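Preguntas frecuentes sobre los talleres de cocina en casa de Plodora

¿Hace falta saber cocinar para apuntarse?

Para nada, y de verdad que nos alegra que lo preguntes, porque es la duda que más nos llega. En los grupos hay gente que lleva media vida entre fogones y gente que acaba de mudarse sola y quiere dejar de cenar bocadillos. Clémence Bodin, que lleva los cursos de iniciación, empieza siempre por lo más sencillo: un sofrito, un arroz, unas lentejas. Si ya dominas todo eso, mira mejor el curso de Lorna Halliday, que va bastante más deprisa.

¿Cuántas personas hay en cada grupo?

Como mucho 20, y en los talleres de pan bastantes menos, que amasar ocupa lo suyo. Si venís varios juntos, decídnoslo al hacer la reserva y procuramos poneros en la misma mesa.

¿Qué tengo que llevar?

Un delantal, el pelo recogido y calzado cerrado. Trae también un recipiente con tapa, del tamaño que quieras, para llevarte lo que sobre (¡casi siempre sobra!). Los ingredientes y los utensilios los ponemos nosotros y van incluidos en el precio.

¿Puedo usar mis propios utensilios?

Claro que sí, y hay quien lo prefiere, sobre todo con los cuchillos. Solo te pedimos que los marques con una cinta o con tu nombre, que a la hora de fregar todo se mezcla y luego vienen los disgustos. Para las sartenes antiadherentes, nada de metal, por favor.

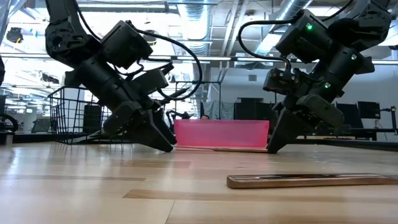
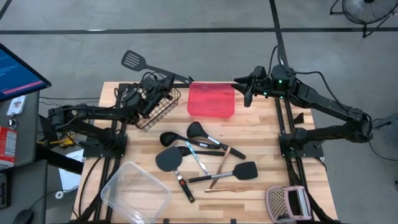
Mesa de madera clara y recipiente rosa translúcido; en la segunda foto, también una espátula ranurada negra.

Tengo una alergia o no como carne, ¿me puedo apuntar igualmente?

Sí, pero avísanos al menos 3 días antes para que Nerys Bowen pueda adaptar las recetas y hacer la compra con calma. Eso sí, trabajamos con harina, huevo y frutos secos en la misma cocina, así que si tu alergia es grave llámanos y lo hablamos despacio antes de que pagues nada.

¿Y si al final no puedo ir?

Te guardamos la plaza para otra fecha sin coste siempre que nos lo digas con antelación. Si ha sido cosa de última hora, escríbenos de todas formas y vemos qué se puede hacer, que a todos se nos pone malo un niño alguna vez.

¿Me dais las recetas por escrito?

Te las mandamos por correo al terminar el taller, con las cantidades para cuatro personas. Las de los cursos del local de Norondale incluyen además las notas de Ah-rin Na sobre fermentados, que son larguísimas y muy útiles si te da por el kimchi.

¿Se puede regalar un taller?

Se puede, y queda muy bien. El vale de mayo sirve también para los cursos de verano, hasta el 30 de junio de 2019 inclusive.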